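Line Cooks and Prep Help Wanted, Trondurville

Posted Oct 10, 2025

Plerkier is hiring for the kitchen. Start right away if you can. We lost two people to school and one moved out of state, so we are short and would like to fill these before the holiday orders start coming in.

What we are: lunch counter and catering, corner of Lie Street, been open since June of last year. Soups, sandwiches, hot plates, and box lunches for offices. Busy days we send out 70 boxes before noon and then the counter opens and it starts over. Not fancy. Good food, people come back.

Jobs open:

Line cook, full time. Five days, mornings into afternoon. One weekend day most weeks. You should have worked a line before, doesnt matter where. Flat top, fryer, cold station. Knife skills decent. We will show you the menu.

Prep, part time, 2 openings. 15 hours a week to start, more in the busy season if you want them. Onions, stock, portioning, labels, dish pit when it backs up. No experience is fine. Early start, doors at 5:30.

Pay is hourly and depends on what you've done before, we talk numbers at the first meeting so you don't waste a trip. Tips from the counter are split by hours worked and that includes prep. Paid every other Friday. Shift meal, every shift, sit down and eat it.

Also: non slip shoes are on you, aprons and towels are on us. We wash them in house. Parking behind the building, free, but it fills up by 7.

You need to be able to stand for a whole shift and lift a full stock pot with a second person. Need a food handler card within your first month, we pay for the class. If you already have one bring it.
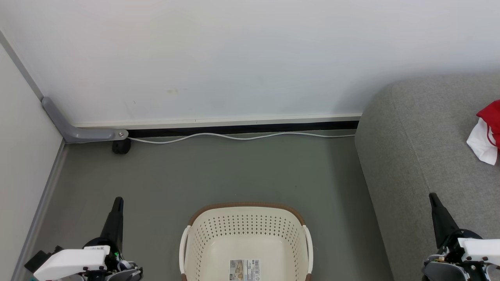 One of last year's hires wrote in to say the first two weeks are hard and after that it gets a lot easier, and that the thing she wished she'd known was to eat before the 5:30 shift and not count on the break. She also asked us to put in that the schedule comes out on time. It does. Posted Wednesday for the week after, and we don't change it on you without calling first.

Fair enough about the break. Things get tight between 10 and noon. We are trying to fix that with these hires.

Things people ask us:

Do you hire under 18? Prep only, and not on the slicer.

Can I do both jobs? No, pick one. You can move over later. Our current lead started in prep.

Is there a bus? Yes, the Trakcombe line stops a block and a half away. First one gets in at 5:20 so you can make the early shift but only just.

Health insurance? For full time after 90 days. Ask for the sheet.

Any chance of nights? Not regular. Catering runs late a few times a month, bigger jobs mostly. We did a graduation in June, nearly 1000 plates, everybody worked it and everbody got a bonus. Those go up on the sign up sheet, you don't have to take them.

How to apply: come by between 2:30 and 4, any day but Sunday, side door, ask for the kitchen. Bring a resume if you have one, if not just write down the last two places you worked and a phone number that somebody picks up. Please don't come at lunch, we can't talk to you and you'll be standing in line.

If it looks good we'll set up a paid trial shift, four hours, same week. You'll hear back either way.

Servers and drivers, we are full right now. Leave a number and we'll keep it at the counter.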